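News > Fidanton > Town Centre

Fidanton shopfronts to go grey, or a different grey

By Delyth Gwilliam 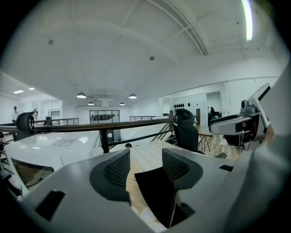 Shopkeepers on Fidanton's Bridge Street have until the end of May to object to a new colour guide that would decide what they may paint their own front doors. The town council's old list ran to 42 shades, among them a mustard that had to be seen in the rain to be believed. The new one has nine, and five of them are grey. The other four are white, off-white, black and something called Estuary, which several people at the library display took for grey as well. Anyone wondering how the finished street will feel can get a fair idea from the picture: smooth matte grey and white, with black for the details. Gloss is out altogether, except on letterboxes.

The guide was drawn up for the council by Skokier, a design firm from two counties away, whose report speaks of "a calm and joined-up arrival experience". Most people arrive on Bridge Street by way of the bus shelter and the back of the chip shop, neither of which is covered.

Twenty shopfronts are. The one everybody is talking about belongs to Dafis, the ironmonger's, which has been tomato red since before the street was one-way. Its owner, Gaurav Solanki, repainted it in March from the same tin as last time, or at least from the same shelf.

"I sell paint," he said. "I've got a whole wall of the stuff. If I do the front in grey, what does that say about the wall?"

Mr Solanki has been told he may keep the red for as long as it lasts, but that when it next needs doing it must be done in an approved shade. He has asked the council who will be judging when it needs doing and was told that a form was being prepared. He has since washed the shop down and says it could go another ten years with care.

At Zatari, the café opposite, Brisa Ayala is facing a smaller version of the same trouble. Her front is already white, but her door is turquoise, and under the guide a door counts as part of the front if it is more than a third glass. Hers has a large pane in it. She has measured it twice and got two different answers, and would like it known that she is using the second.

"People come in and say they're looking for the place with the blue door," she said. "I don't mind if they call it blue. I'd mind if they walked past."

The guide does have its friends. Mali Edwards, who moved her picture-framing business into number 14 last autumn, thinks the street looks like a packet of sweets that has been left on a radiator. She has already painted her own frontage in Slate Two and reports that passers-by have stopped to say how smart it is, and one to ask when she would be opening. She had been open since October.

Councillor Haf James, who is steering the guide through, said residents had asked for the town centre to be smartened up and this was the cheapest way of doing it. Grants will be offered towards the cost of repainting, though not towards the cost of scaffolding, which on the taller buildings is most of it. She denied that Estuary was grey.

"It has green in it," she said. "You need to look at it in daylight."

The library display is in the basement, next to the large-print westerns. It stays up until the end of the month, with a box for comments and a pencil on a string. A decision is expected over the summer, and any shop that paints before then will be treated under the old list, mustard included. Mr Solanki says sales of yellow have been brisk.

Comments

bridgestbelle: I quite liked the mustard. It was a wool shop then and you could find it in fog.

Tomos_P: Went to see the display. Estuary is grey. I took my wife down as a second opinion and she says it's grey with a cold.

Kettlewell: Could they perhaps mend the pavement outside the bank before choosing a colour for it?

M Pritchard: Slate Two is very nice, to be fair. We've got it in the downstairs loo.

bridgestbelle: @Tomos_P did you use the pencil? It had no point when I went.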